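Prorora Hand-Held Gripper Set: Setting Up and Routine Care

Product group: hand-held grippers
Supplied by: Dutis
Page last revised: Friday, January 24, 2025

Overview

The Prorora is a hand-held gripper for recording manual tasks that will later be carried out by a robot arm. It is supplied as a matched pair, one gripper for each hand, with a transit case and a set of printed markers. The grippers are held and worked by the operator in the same way as a pair of tongs and require no mains supply during use.

This page covers the setting up, checking and cleaning of the set. Customers who fit the Prorora jaws to a Ledon arm should also read the mounting sheet supplied with the arm.

What is in the case

Left and right gripper, assembled
Spare jaw pads, one pair
Sheet of square markers, black on white
Hex key and soft brush
Camera lead, 82 cm
Setting block

Before first use

Each gripper should be taken out of the case by the handle and never by the jaw. Close the jaws slowly on the setting block and check that both pads meet it along their full width. If one pad touches before the other, loosen the jaw screw by a quarter turn, press the jaw square against the block and tighten again.

Connect the camera lead and push it fully home. The lead should leave enough slack for the wrist to turn freely. Customers are asked not to extend it, as longer leads have caused dropped recordings.

Markers

Markers must be applied flat, with no bubbles or lifted corners. A marker that is scratched, creased or marked with ink must be replaced before the next recording. The old marker should be peeled away in one piece and the surface wiped with a dry cloth. Glossy tape must not be placed over a marker.

After a marker has been changed, the pair must be calibrated again. Hold both grippers at chest height with the markers towards the camera, then follow the steps shown by the Ledon software. The reading is accepted when the error shown is 3 mm or less.

Jaw pads

The pads have a fine mesh surface and will pick up dust, fibres and adhesive. They should be brushed at the end of each working day. Solvents must not be used. Pads are to be changed in pairs when the mesh has worn smooth at any point, or after 425 hours of use, whichever comes first. 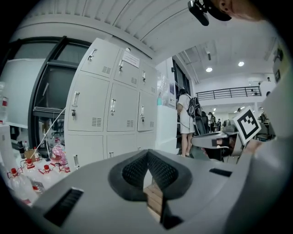
Prorora gripper with mesh pad; a second gripper, with marker, is held at right.

Openings in the housing

The slots in the housing must be kept clear. They may be cleaned with the soft brush supplied. Compressed air should not be used, as it drives dust further into the body.

Repairs

The housing should not be opened by the customer. Grippers with a cracked jaw, a loose handle or a damaged camera lead must be withdrawn from use and returned as a pair, so that both can be calibrated together at the Fedoruk workshop. Please quote the serial number found on the handle.

Spare parts

Jaw pads, pair: part 51
Marker sheet: part 51-M
Setting block: part 51-B

Revised part numbers for camera leads will apply from April. Orders placed under the present numbers will still be accepted.

Service contact: Fedir Hutsuliak, Equipment Support, Dutis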